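**Progress report, second period: Comparative trial of hand-held gripper tools**

Submitted to: Araceli Tovar, Program Office, Sosulura Fund
Submitted by: Halima Sani, Ogura Handling Laboratory
Grant reference: 2134
Date: 2022-01-25

## 1. Status

The project is on schedule. The grant supports a comparison of two finger designs for a hand-held gripper tool, together with the wrist-mounted camera that records each grasp. The first period, which began in September, was spent on procurement and on writing the test protocol. Handling trials started in the present period and are the main subject of this report.

The two designs under comparison are the flat-pad finger supplied by Sakix and the curved finger supplied by Grollby. Work to date has concentrated on the flat-pad finger. All trials are carried out by a trained operator on a white table under overhead lighting, so that recordings from different sessions can be compared.

## 2. Work completed

The protocol calls for 400 recorded grasps with each finger design. The flat-pad series has reached 200. Objects were chosen to cover a range of stiffness, and the program office asked in its last review that soft and easily deformed items receive more attention. These have now been moved to the front of the test order.

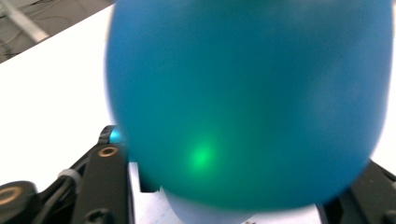
Inflated items have been the most demanding group for the operators. Closing force on the present tool is set entirely by hand pressure on the trigger, and two operators given the same instructions will not close the fingers to the same degree. We have therefore added a practice block before each recorded session and now log the operator against every grasp. A mechanical stop that limits travel is being drawn up in our workshop. It will be fitted to both finger designs so that neither is favored.

Large soft items also affect the recordings. When an item takes up most of the camera's view, the reviewer may be unable to judge where the far finger makes contact. The reviewing staff have been instructed to mark such grasps as "contact not confirmed" and to leave them out of the success rate. The number of grasps marked in this way will be reported separately for each design.

## 3. Camera placement

Four camera positions were considered, and the one now in use was selected for its view of both fingertips during the approach. It has been kept unchanged throughout the flat-pad series. Moving it would require the earlier recordings to be repeated.
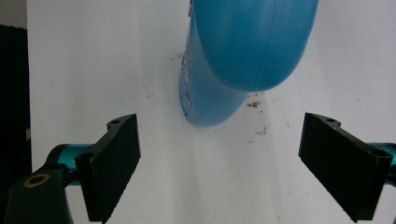
Approach recordings are reviewed separately from grasp recordings, as the two serve different purposes. In the approach, the reviewer records whether both fingers can be seen, whether the object lies between them or to one side, and how far the fingers are angled. The mounting holes along the edges of the black pads have proved useful for this work. They stand out well enough to serve as reference points when the angle of one finger is compared with that of the other, and no additional markers have been applied. Small brown specks on the white surface behind the object are a lesser concern. They do not hinder a human reviewer, but they may be picked up by the automatic outlining software planned for the next period, and a clean backing will be specified before that software is tested.

## 4. Difficulties and changes to plan

Delivery of the Grollby fingers was later than quoted. They have been received and inspected, and one pair was returned because the mounting holes did not line up with our bracket. The replacement pair is expected before the next series opens. No change to the closing date of the grant is requested.

We request approval to move the unspent portion of the travel budget to workshop time for the mechanical stop. The total award would not be affected.

## 5. Work planned for the next period

- Complete the flat-pad series.
- Fit the mechanical stop and repeat a sample of the soft-item grasps with it in place.
- Begin the curved-finger series with the camera in its present position.
- Test the outlining software on approach recordings.

A decision on the budget request before the curved-finger series begins would be appreciated. The grasp log and the reviewers' instructions are available to the program office on request.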